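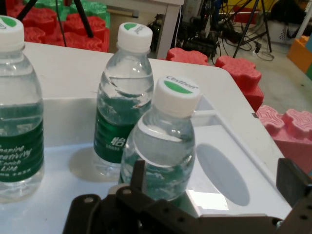 Residence Life > Kitchen & Room Tips

Cooking in a Hall Kitchen Without Losing Your Mind (or Your Good Pan)
By Jovita Jaramillo, Bundwood Hall

Every April, when people start picking rooms for the next year, I get the same question from students moving over from the dining hall plan: what do I need to know about the shared kitchens? I've lived with one for three years now, first upstairs and now on the ground floor, and I have burned, flooded, misplaced and melted enough to feel qualified. So pour yourself something and settle in, this got longer than I meant it to.

Start with your microwave

The one on our floor is 1000 watts, and the one in the lounge next door is a good deal weaker, and for a whole semester I couldn't understand why the same bowl of oatmeal was perfect in one and soup in the other. Look for the little sticker inside the door or on the back before you follow the time on any package. If yours is weaker than the package expects, add time in small bites, stir, and check again. If it's stronger, drop the power to 70 or 80 percent and let it take a little longer. Rice and leftovers in particular come out so much nicer that way.

Cover your food! A damp paper towel laid over the bowl is plenty for most things, and it keeps tomato sauce off the ceiling of the microwave, where it will otherwise live until somebody's parents visit. For a microwave that has already gone past that point, heat a cup of water with a spoonful of white vinegar for three minutes or so, with a wooden spoon standing in it, leave the door shut for another five, and then wipe. Most of it slides right off. The turntable lifts out and can go in the sink like any plate, and please dry the track underneath before you put it back.

The fridge

Ours is one full-size fridge for 16 people, and it works better than you'd think. Each of us has a plastic bin with a name on the front, and what doesn't fit in your bin doesn't go in. Square containers beat round ones by a mile. Flat ones that stack are even better, and freezer bags pressed flat and stood on end like books are best of all for soup and chili.

Masking tape and a marker stay on top of the fridge on a string. Name and date on everything, even the ketchup. Cooked food gets three or four days and then it goes, no matter how good it was on the first night. I freeze half of whatever I make as soon as it has cooled down, while I still like it.

A few things about where stuff goes:

Raw meat on the very bottom shelf, in a bowl or on a rimmed plate.
Milk at the back and not in the door, where it warms up each time someone stands there thinking.
Onions and potatoes outside the fridge, and apart from each other.
Herbs in a jar with an inch of water, like flowers, with a loose bag over the top (basil is the exception, it would much rather be out on the counter).

If the fridge smells and you can't find the culprit, pull out the crisper drawers and look underneath. An open box of baking soda helps afterward, but it can't do much about a forgotten cucumber.
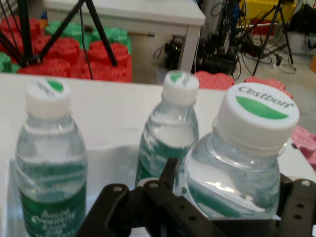 Bottled water with the caps on.

Pans, knives and the sink

Buy one decent pan with a lid. My roommate Enda Hegarty came in with a seven-piece set and by midterms was using one skillet for eggs, pasta, grilled cheese and, on one occasion I'd like to forget, popcorn. A ten-inch nonstick skillet and a medium pot will get you through most of a degree. Keep them in your room if you can and carry them back and forth in a tote bag. Put a dish towel between the two so the nonstick doesn't get scratched.

For nonstick, medium heat and a soft spatula, and let the pan cool before it meets the water. For stuck-on food in a stainless pot, cover the bottom with water, add a spoonful of baking soda, simmer it for ten minutes and scrape with a wooden spoon. I've rescued a pot of truly black lentils this way, though it did take two rounds.

Check your hall's rules on knives and appliances before you pack. Ours allows ordinary kitchen knives but wants them stored with a cover, and a folded piece of cardboard taped along the edges does fine. A damp paper towel under the cutting board will stop it from skating around on those slick counters.

As for the sink, a mesh strainer over the drain costs next to nothing and has saved us from any number of maintenance requests. Grease goes in an old can, left to harden and then thrown in the trash. Noodles and rice go in the trash too - they swell up in the pipes.

Smells and smoke alarms

Turn the fan on before you turn the burner on. Most of our alarms come from an oily pan that was left to heat while its owner went to find a phone charger, so get everything chopped and sitting next to the stove first. If you step out, even for a minute, turn off the heat. And if a pan of oil does catch, slide the lid over it, switch off the burner and leave it alone until it's cold. Never water. If it doesn't go out right away, get out, pull the alarm and call for help from outside.

For fish or bacon smells, simmer a small pot of water with lemon peel while you do the dishes. Take the trash down the same night. Your neighbors will notice and they will be kinder about your music.

Leaving it for the next person

We keep a short list taped inside the cupboard door, and it reads: burners off, counter wiped, strainer emptied, your dishes gone. Wring out the sponge and stand it up on its edge so it can dry, and swap it for a new one every week or two. Dish towels go home with whoever used them last, and come back clean, more or less.

If you have a trick for getting turmeric out of a white plastic container, please leave me a note on the kitchen board. Mine has been sitting on a sunny windowsill since spring break and it's a little paler, but only a little.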